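The spotless floor and the people selling it

Attila Vida has a drawer full of bottles he no longer opens. He spent 16 years cleaning offices and then houses, and every January the reps would come round with something new that was going to halve the work. He tried most of them. The drawer, he says, is what halved.

I went to see him after a leaflet from Hultach came through my door. It promised that my tiles could be "restored to day-one brightness" by a three-stage system: a stripper, a cleaner and a sealant called Salian. The starter box cost more than my vacuum cleaner did. Stage three has to be done again every few months, for as long as you own the floor, and the leaflet mentions this in grey type on the back.

Vida read it standing up and handed it back. "Most glazed tile doesn't need sealing," he said. "It's glazed. What do they think the glaze is for?"

He has a point, and it is one the trade is shy about making. A glazed ceramic tile has a hard, glassy surface fired on to it. Liquid sits on top. Grout is another matter, being porous and cement-based in most homes, and there a sealer can earn its money. Unsealed natural stone can need one too. But the leaflet didn't ask what sort of floor I had. Neither did the woman on the Hultach phone line, who was friendly and wanted my postcode.

Pale tile is where the selling is hardest, since pale tile shows everything. White floors have been in fashion for years now, helped along by estate agents who like how they look in a listing. Living with one is a different business. Hair, crumbs, the grey bloom by the back door. People assume the floor is dirty when very often what they are looking at is old cleaning product, layer on layer of it, holding on to whatever gets walked in.
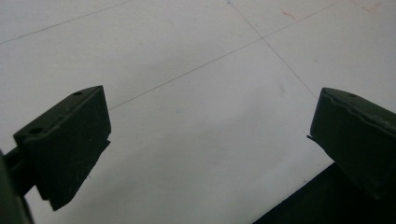 What the bottle leaves behind

Vida's test is simple enough. He wipes a patch of tile with plain warm water and a white cloth, twice, then feels it with his thumb. If it drags, there is residue. He did it in my kitchen and it dragged.

The usual cause is too much detergent and not enough rinsing. Prarard, the supermarket floor gel I had been using, says one capful to a bucket. I had been doing it by eye, and my eye is generous. I rang Volent, who make it, to ask whether customers often overdo it. A spokesman told me that the gel was "formulated for confident everyday use", then sent me a voucher.

The cure was dull. Hot water, a very small amount of washing-up liquid, a microfibre mop, then the same again with clean water, changing the bucket when it went cloudy. It took me most of a morning and I changed the water seven times. The grout needed a stiff brush and some bad language. The tiles came up well, though I wouldn't swear to day-one brightness, having no idea what day one looked like.

I am wary of the opposite camp as well, the ones who will tell you vinegar does everything. It's an acid. It can etch marble and limestone and it does cement grout no favours if you use it week in, week out. Lemon juice has the same problem and smells nicer while it happens. Bicarbonate of soda is a mild scouring powder and leaves a white film if you don't rinse it, which puts you back where you started.

Hultach did eventually send someone to look at my floor. He was there for 26 minutes, most of them spent on the finance plan. I asked him whether my tiles were glazed. He said he would have to check with the office.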